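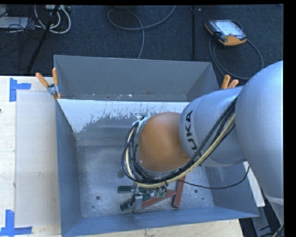
Unit 5: Fault case – wrist cable snag during bin picking

Read this before the lab session. You will need the stop log and the cell checklist with you.

Background

The Zelus cell picks reddish bars out of an open bin with a KUKA arm. The bin sits on a wooden table and is held with spring clamps near the far panel. Cables and hoses run down the arm in one bundle and loop around the wrist. The pick program was written by Said Belhaj and had completed 1032 picks before the fault.

What happened

On pick 1033 the planner chose a bar lying close to the near wall. To reach it the wrist turned further than on any earlier pick. The loop of hoses went down into the bin with the gripper and caught on the wall during the retreat. The arm kept pulling for 230 ms until the torque limit tripped. The gripper still held the bar. One hose fitting was bent, and the gripper signal wire came out of its connector.

Nobody was hurt. The operator was at the pendant and did not reach into the bin.

Causes

1. The collision model included the arm, the gripper and the bin. It did not include the cable bundle.
2. Wrist rotation was limited only by the joint's own range. The cables reach their limit well before the joint does.
3. The ties at the wrist bracket had been moved in December to free up slack for a new gripper. The change was not written on the checklist.
4. The torque limit had been raised to 70 percent after a run of nuisance stops. At the earlier setting the arm would have stopped sooner.

Item 4 did not cause the snag, but it made the damage worse.

Recovery

Do not jog the arm straight up. A caught hose is under tension and can whip when it comes free. The order used was:

Press the emergency stop and leave it in.
Look at the bundle from both sides of the table. Hands stay out of the bin.
Vent the air line.
Release the stop, select reduced speed, and back the wrist rotation off in small steps until the hose goes slack.
Support the bar before opening the gripper.

Changes made

The bundle is now modeled as a thick tube around the wrist. This rejects some bars along the walls that could in fact be picked – we accept that for now. A software limit on wrist rotation was added, and the torque limit went back to its old value.

For the lab

Mark on your cell drawing where a loose wire could touch the bin floor or a wall. Then work out which of the four causes your own checklist would have caught, and bring a corrected version.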